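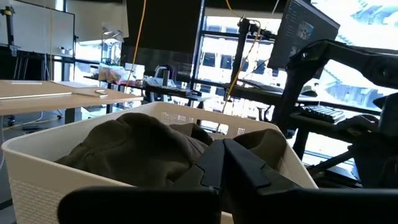 I've been meaning to write about the clothes swap for ages, and as the next one is on 26 March 2022 I'd better get a move on! It started in my front room in Brundomcombe with a few of us moaning that we had nothing to wear while our wardrobes wouldn't shut, and it has got rather bigger since then. People bring things in whatever comes to hand, a suitcase, a bin bag, a plastic laundry basket with something olive-brown crumpled up in it, and I'm happy with any of those as long as the clothes inside are clean. Please don't iron anything on my account. I never do.

We're in the old schoolroom again, doors open at 2. Last time we took in 571 pieces (Tâm Triệu keeps the tally on the back of a seed catalogue and won't be argued with) and most of them went off to new homes by teatime. I came away with a green wool coat that I've barely taken off all winter, and my daughter got a pair of dungarees she has already grown out of, so those will be back on the rail for somebody smaller.

For anyone who hasn't been before, you hand your things in at the table by the door and get a token for each one. A token buys you any other piece, whether it's a scarf or a winter coat. I know some of you think coats ought to be two tokens, and Berhanu Tilahun and I have been round and round on this one, but we tried it in the autumn and the queue went right out to the bus stop while everybody worked out their sums. So it's one for one, and that's that for now.

What we're short of is men's things, anything at all in the way of jumpers and trousers, and children's clothes from about age seven upwards, when they start wearing the knees out before anyone can pass them on. We have more than enough black leggings. We could open a shop! Shoes are fine if there's some life left in the soles. No pillows or duvets this time, please, as we've nowhere to put them.

Lợi Dương is bringing her sewing machine and will take up a hem or sew on a button while you wait, and if you've got a stuck zip do bring it along because she rather enjoys those. Belmiro Garcia is on teas and has promised the almond cake again (I've told him to make two, after the words that were had over the last slice).

We could also do with a couple more clothes rails. The one from the church hall has a wheel missing and goes over if you so much as look at it. If you've got one in the loft, give me a ring or catch me outside school, and I can come and fetch it the evening before.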